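Teaching by hand and by remote: your questions answered

We get a lot of letters at Clutik, and a fair few of them ask the same things in slightly different words, so we've gathered the answers in one spot. If yours isn't covered, write to us anyway. We like hearing from people who are just getting started, and we have all been stuck on the first task ourselves.

What do you mean by "showing" a robot a task?

We mean doing the job yourself, through the arm, while it records every movement. You might hold the arm and guide it along (teaching by hand), or you might sit a little way off with a controller and drive it (teaching by remote). Either way, you do the task over and over, and the recordings are what the arm learns from. You won't be writing any code, although it doesn't hurt if someone in the building can.

Which should I try first, by hand or by remote?

By hand, if you have a real arm in front of you and it's light enough to push about comfortably. You feel the weight of the thing, you feel when a joint is getting near the end of its travel, and most people relax into it within an afternoon. Remote takes longer to get used to, but it keeps your own hands and sleeves out of the camera's view, and it's the only one of the two that works in the simulator.

Do I have to own a robot?

Not for the Kettle course, no. Kettle is our simulated kitchen, and you can do the whole of it from a desk with a controller plugged into an ordinary computer. It has 19 tasks, starting with simple reaches and working up to pouring. The mug task is where nearly everybody begins, and it's still my favourite.
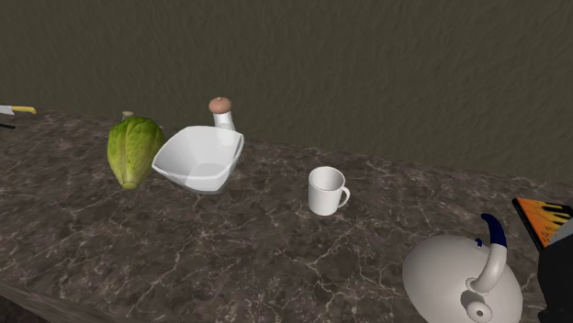
Answers by Roy Tunstall, Clutik teaching desk
Updated December 16, 2022

The mug in that one has plenty of counter to itself, so you can come at the handle from the right or pinch the rim from above, whichever feels natural. Pick one and stay with it for the whole set, please! If half your recordings go for the handle and half go for the rim, the arm tends to learn something in between the two, and in between the two is mostly air.

Watch the big grey kettle too. It sits nearest to you, and when you're concentrating on a small white mug it is remarkably easy to forget the elbow and sweep straight through the thing. Lift first, then travel.

How many recordings do I need?

Fewer than you fear, for something simple. Our group in Durnine got a dependable mug pickup from 145 recordings, and the Plulstead group used 157 for theirs, with the mug started in a different place each time. I'd suggest making five, stopping for a cup of tea, and playing them back before you carry on. Bad habits show up early and they're much nicer to fix then.

Should I throw away the ones where I made a mistake?

It depends on the mistake. If you fumbled, noticed, backed off and tried again, keep it, as the arm will fumble too and it's handy for it to have seen a recovery. If you dropped the mug on its side and gave up, bin it. If you sneezed (it happens), bin it.

My movements are shaky. Does that matter?

A bit of wobble is fine. Long pauses are worse. When you stop mid-air to think, the arm records you standing still, and later on it may stop in the same spot and stay there. Plan the whole motion before you press record, and go a little slower than you would with your own arm.

Can I move the other things on the counter about?

Yes, once the basic version is working. The layout editor lets you slide the bowl and the lettuce around, or change the colour of the mug. Change one thing at a time so you know what tripped it up.

Will what I teach in Kettle work on a real arm?

Partly. The general shape of the movement carries over nicely, but grip is another matter, and you should expect to add real recordings on top. We keep the simulated set and mix the two together. The notes from our July workshop go through the mixing step by step, and we're happy to send you a copy.

Can two people share the recording?

They can, and it's more sociable. Have a few practice runs side by side first and agree on the approach, the speed and where the hand finishes. Put your initials in the label box as well, so that if one person's set turns out odd you can find it again.

My controller drifts to the left when I'm not touching it. What do I do?

Put it down on a flat surface, open Settings, choose Recentre, and leave it alone until the light stops blinking. If it still drifts, try the other cable before you write to us.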